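Re: [eder-health] Extras cover and the new gap at the Prulley clinic
Date: 07/03/2025

Hi all,

Thanks for the replies on this, I've been meaning to sit down and answer them properly. My tea's gone cold twice already!

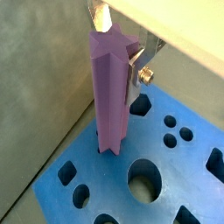
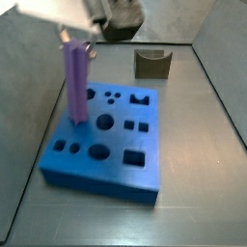
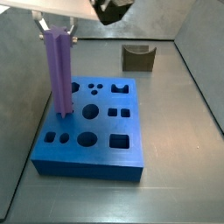
Purple prism and blue shape-sorting block

Now, to the question from last night:

> Does anyone know if the Prulley clinic still bulk bills kids
> under the new arrangement? The front desk told me yes, the
> letter says there's a gap, and I've got two appointments
> booked before June.

I rang them this morning (long hold, terrible music) and the short version is that kids are still bulk billed for ordinary visits, but anything booked through Listum as a specialist appointment now has a gap. Mine came to $153, and I only found out at the counter with my card already in my hand – not a great moment. If your booking says Listum anywhere on it, ring and ask for the fee before you go.

The other thing is the waiting list. The person I spoke to said there are 4,000 people on the books across the Eder and Dodow centres, with 4 doctors between them. So if you've got a spot, hang on to it, even if the time is awful. I was offered one in Dodow instead, but it's 2 buses each way with a pram and I said no thanks.

Whoever asked about physio – I think you still need a care plan from your GP first, and the rebate goes back to your bank account as long as your details are up to date with Medicare. Mine weren't, so I waited ages for it and blamed everyone but myself.

I still can't work out whether the letter applies to people who joined before the changeover. Has anybody had that in writing? If so, could you forward it to the list, with your own details taken off?

Cheers from a very tired mum in Eder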